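Bottled water and other things I've stopped believing

My cousin Reece Marsden has decided that I don't drink enough. He decided this in December, over lunch, and by the time the pudding came he had also decided what I ought to do about it, which was buy a Stavo. A Stavo is a flask that lights up when you've ignored it for too long. I said I already had a light for that, it's called a headache, and he said that was exactly the attitude.

So I have been reading about water. I don't recommend it. There's a whole world of people out there who will tell you that the stuff from the tap is dead, or tired, or has forgotten something, and they nearly always sell a jug. The Kurner one has 37 stages of filtration. I have tried to imagine what stage 36 leaves behind for stage 37 to find and I can't do it. Skonwood do a wooden stopper with a pebble in it that you leave in overnight. The reviews are very good. One man says his dog can tell the difference.

Against all that, a plain bottle of water from a shop starts to look like the sensible choice, and I think that's how they get you.

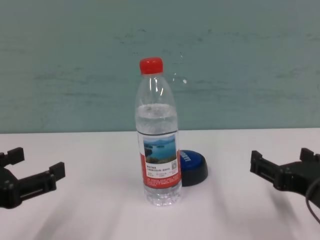 Labels are where my patience goes first. Water has no colour and not much taste, so the only thing the seller can work on is the paper round the outside, and the paper always says the same thing: somewhere lovely, far away, with nobody's van parked in it. I've seen Alps, I've seen fjords, and I've seen a waterfall that I'm fairly sure was also on a shower gel. The red-capped one has gone for blue water with green, wooded islands in it and hills under a pale sky, and I'll admit it's a nice view. I'd go there. The writing under the view is Chinese and I don't read Chinese, so it may well be telling me something perfectly modest and true. But I know what a picture like that is asking me to think, and it works in any language. There's a QR code next to the text as well. I have never once scanned the code on a bottle of water and I'd like to meet somebody who has -- what were you hoping to find out?

Reece's answer to this is that I'm a snob about snobs. He used to buy something called Stöckli by the crate, and he swore he could pick it out blind. We tried it in his kitchen with 2 glasses, one Stöckli and one straight from his cold tap. He picked the tap. Then he said the glass had been near the onions. We did it again away from the onions and he got it right, and he has told everyone about the second go and left out the first.

I don't think one round each proves much either way, and I said so. I'd have said so if he'd won both.
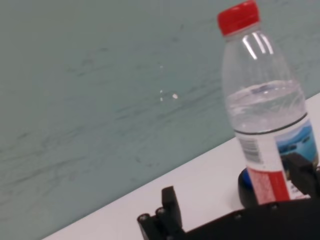
Round the other side: the barcode, and more of that blue water.

The barcode is the part of any label I trust. It makes no claims about mountains. It means somebody wants paying for this, and how much, and after a week of reading about water that has been sung to, I found it quite restful to look at.

What I can't get past is the price, and I don't mean of this bottle in particular, I mean of the habit. If you buy a bottle every working day, and allow for holidays and the days you forget, call it 200 in a year. Five years of that is 1000 bottles. My tap has been in that wall longer than five years and it has never run a promotion.

I do see the case for it on a train. I see it when you're abroad and you've been told not to touch the tap, or when you've come out without anything and it's hot and there's a shop. I've bought plenty myself on those terms and enjoyed every one. A screw cap is a good thing too, better than those sports tops you have to pull up with your teeth.

For now I'm keeping a glass by the sink and filling it when I walk past. Reece says this isn't a system. He's offered to lend me the Stavo for a fortnight and I've said he can bring it round, but I'm not charging it.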